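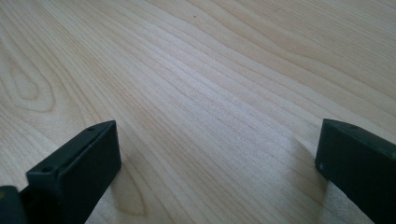

2019-05-11

Rain until two, so I stayed in and went through the seed boxes and the garden book instead of planting. I have kept the book for 18 years now and never once sat down and read it through. It took most of the morning. The early pages are hard to read because I used pencil and kept the book in the shed. I had it open on a pale wood top, creamy blond, the grain running in fine straight lines until it bends and swirls in a few places, and I kept looking up from my own handwriting to follow one of the swirls with my finger. Then back to beans.

What I found in the book is that I plant too early. Every spring I write down that I planted too early, and the next spring I do it again. The last frost here comes later than the almanac says because the yard sits low, below the road, and the cold air settles in it. Up on the Grester side they are a week or more ahead of me. I know this. I wrote it down in the second year, underlined.

Soil this morning was 50 degrees at four inches, taken by the back fence before the rain got heavy. That is fine for peas and onions, which are in, and for potatoes, which are also in. It is not fine for beans or squash. Tomatoes can wait until June as far as I am concerned. They sit and sulk in cold ground and the ones I put out late always catch up anyway.

Sorted the seed packets by year. Threw out the parsnip, which was three years old, and the onion seed, two years old. Kept the tomatoes and cabbage. There was an envelope marked only "good squash" with no year and no name. I will plant four of them by the compost and see what comes. There was also a packet of the Vemitz pole beans I thought I had used up. I count those as a find. They are a flat, dull brown bean and not much to look at, but they were the only ones that kept bearing through the dry summer, and the catalog stopped carrying them after that.

I did a germination test on the old lettuce, 20 seeds on a damp paper towel, rolled up and put in a bag on top of the refrigerator. Will check in five days. If fewer than half come up I will buy new.

Lunch was the last of the soup and toast.

The rain quit while I was washing up. I gave it an hour and went out. The ground was too wet to work, and I made myself stay off the beds and walk on the boards. The peas are up along the whole row except for a gap near the rain barrel, where something has dug. I think a squirrel, going by the size of the holes. I put a piece of wire over it and pushed six new peas in under the wire. The garlic looks very good, better than last year, tall and no yellow at the tips. Rhubarb is ready to pull again. I took enough for one pie and left the thin stalks.

The plum has set more fruit than I expected after the cold nights in April. The pear has almost nothing on it. It flowers first and it gets caught first. I have thought of taking it out and I think about it every spring, which is also in the book. In year nine I wrote "pear has one more year." It has had several.

Drove over to Geerts before they closed for straw and a bag of bone meal. Straw has gone up again. I bought two bales and not three. They had the tomato plants out on the tables already, big leggy ones with flowers on them, and people were filling their carts. I did not buy any. I did buy a Faline geranium, the dark red one, which I had no plan for. It is on the porch step for now, and if the night turns cold I can lift it inside.

On the way back the creek was high but well under the bridge. Two geese with goslings were on the gravel shoulder and everybody stopped for them.

Mine are still under the lights in the back room, the tomatoes I mean. They need bigger pots. I got 18 of them moved before I ran out of potting mix, and the rest will have to wait for another bag. They are short and thick in the stem this year. I have been keeping the lights closer, down to a few inches, and brushing the tops with my hand when I walk by. The room gets up to 70 in the afternoon when the sun is on that side, and I think that is a little too warm for them. I opened the window a crack.

Supper was eggs and the first real asparagus. The bed is in its fifth year and I can finally cut from it without feeling guilty. More than 20 spears since the start of the month, and some of them thick as my thumb. I ate them with butter and salt, standing up.

After supper I wrote a page for the inside cover of the book, with the dates I ought to go by. Peas as soon as the ground can be worked. Potatoes when the dandelions bloom. Beans when the lilac by the garage is going over and not before. Squash a week after the beans. Tomatoes when the nights have stayed above 50 for a full week, whatever the neighbors have done. I wrote it in pen and taped the page down on all four sides — the tape is the wide clear kind and should hold.

I also copied out the rainfall for the last few years, because I wanted to see if this spring is as wet as it feels. It is wet, but two of the others were wetter by this date. I had forgotten one of them completely. There is an entry for it that says only "mud."

The pie is not made. I cut up the rhubarb and put it in a bowl with sugar, and it can sit overnight. There is enough flour but I need to check on the shortening.

Knees sore from the boards. Sky clearing in the west when I closed up — I brought the geranium in.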